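# Chapter 3: Landscape and Dispossession in Irish Historical Film

The historical film makes two claims on its audience. It asks to be followed as a story, and it asks to be accepted as an account of a period. This chapter examines how the second claim is built, using films set in rural Ireland during the Land War and the decades on either side of it.

The main case is *Gollulell*, directed by Nuala Lynch from a script by Malachy Ó Súilleabháin. The film covers a single rent dispute on a fictional estate of 2,315 acres. Its tenants are introduced by holding before they are introduced by name, and the opening sequence is organized around the agent's ledger. Gobnait Heffernan has called this method "accounting as exposition." The term is used throughout the chapter.

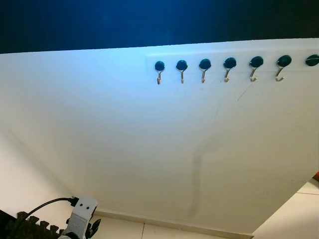
A second case, *Jeramine*, treats similar material as a courtroom drama. Most of its 100 minutes take place indoors, and the land under dispute is seen only twice. Daithí Horgan argues that this restraint weakens the film, since viewers are told the value of something they have had little chance to look at. Josefien De Graaf takes the opposite position. In her reading, the absence of the land places the viewer with the magistrates, who also decide the matter without visiting it.

Both arguments depend on a distinction between setting and evidence. A setting locates the action. Evidence supports a claim about the past, and it can be checked against estate papers, court records or newspapers. A field may serve as either, depending on how it is shot and what the dialogue asks of it.

Section 3.1 defines these terms. Section 3.2 applies them to the eviction sequence in *Gollulell*, which should be viewed in full before reading further. Section 3.3 turns to language, in particular the use of unsubtitled Irish in scenes between tenants and bailiffs.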